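Unit 3: Family Reunification in Immigration Law
Handout for Seminar Participants
Instructor: Ainhoa Collado
Barstead Program in Migration and Public Policy

Reading for this unit should be completed before the seminar meets. Participants are expected to bring the Zuner casebook and their notes from Unit 2, in particular the material on the difference between immigrant and nonimmigrant visas.

3.1 Who counts as family

United States immigration law does not use the word "family" in its everyday sense. It lists particular relationships and attaches different consequences to each. The spouse, the unmarried child under 21 and the parent of a U.S. citizen are classed as immediate relatives, provided that a citizen petitioning for a parent is at least 21 years old. Visas for immediate relatives are not subject to an annual cap.

Other relatives fall into the preference categories. These cover the unmarried adult sons and daughters of citizens, the spouses and unmarried children of lawful permanent residents, the married sons and daughters of citizens, and the brothers and sisters of adult citizens. Grandparents, aunts, uncles and cousins have no category of their own. A grandparent may still qualify as the parent of a citizen, and students should always ask who the petitioner is before deciding that no route exists.

3.2 The petition and the priority date

The process normally begins with a petition filed by the citizen or permanent resident. Approval of the petition establishes that the relationship exists. It does not grant a visa, and it does not give the relative permission to travel.

In the preference categories, the date on which the petition was properly filed becomes the priority date. The applicant's place in line depends on that date, on the category and, in most cases, on the country of birth. 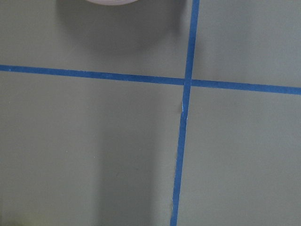
Barstead Course Papers, No. 46, p. 8

The Visa Bulletin, published monthly by the Department of State, shows which priority dates are current. Students often read it as a forecast. It reports availability for one month only – a date may stand still or move backward in the next issue. This backward movement is called retrogression.

3.3 Consular processing

A relative living abroad generally applies through a U.S. consulate. The applicant submits civil documents, attends a medical examination and appears for an interview. The petitioner must also file an affidavit of support, which is an enforceable contract and can outlast a divorce.

Where there is no consulate in the applicant's country, the interview takes place in a third country. The cost of travel, and the need for a separate visa to enter that third country, should be considered when advising a family.

3.4 Seminar exercise

Read the Miranda file in the casebook, beginning at page 481. Prepare a written memorandum that identifies the petitioner, the beneficiary and the correct category, and states which documents are missing. Memoranda are limited to two pages and are due on September 13, 2023. Discussion in class will be limited to 30 minutes.

Copies of the casebook are held on reserve at the Flurnura Library and may not be taken out overnight.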